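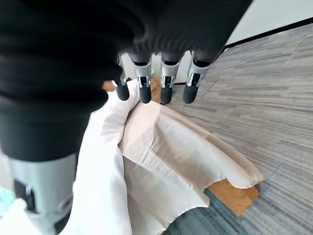 In my town Nelham the school board wants to cut music lessons in grades 3 to 5 from two hours a week to one. I read the whole plan last night, all 26 pages, and I want to write down what I think. Excuse me if it is a bit long. A child learns the recorder or the keyboard with the fingers first, and the fingers need time. Even four fingers side by side in a row, like on the hand in the photo, are a lot to manage when you are eight years old and the thumb has its own ideas.

The plan says the lost hour will be "integrated into other subjects." I looked for an explanation of this word and did not find one. Who will teach it? The math teacher?

My old teacher Vlastimil Říha had one rule for us: play a little every day, also badly. With one lesson in a week you cannot even check who is playing.

The saving is given on page 4. It is 1,000 dollars per classroom for the year. I do not say this is nothing. But the same page has a new testing program, Clurno, and for this one there is no price at all.

Also, nobody tests music here. So in a few years, if the children sing worse, there will be no number to show it, and the board can say that all is well. For me this is the biggest problem in the plan.

The board votes in November. Parents can send comments until then, by mail or at the school office. I sent mine this morning. If you have a child at Mathias Elementary, please send also yours, even if you do not agree with me.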